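Mostine Library Extends Evening Hours

Beginning in June, the Mostine branch library will remain open until 8:30 p.m. The change follows a survey of 200 cardholders, most of whom asked for more time to visit after work. Children's services will keep their present schedule, and the front desk will close 30 minutes before the building.

Study rooms may be reserved for up to 3 hours per visit. Reservations are accepted at the desk or by telephone. Parking in the Fagerlund Street lot is free to library patrons after 5 p.m.

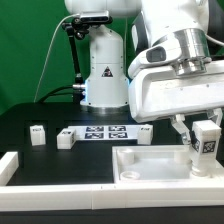

Interlibrary Loans

Items requested from the Mellomer branch will now be delivered to Mostine each morning. Patrons will receive a notice when an item is ready and should collect it within the period stated. The limit remains 75 items per card, including renewals. Materials borrowed at either branch may be returned to the outdoor book drop at any hour.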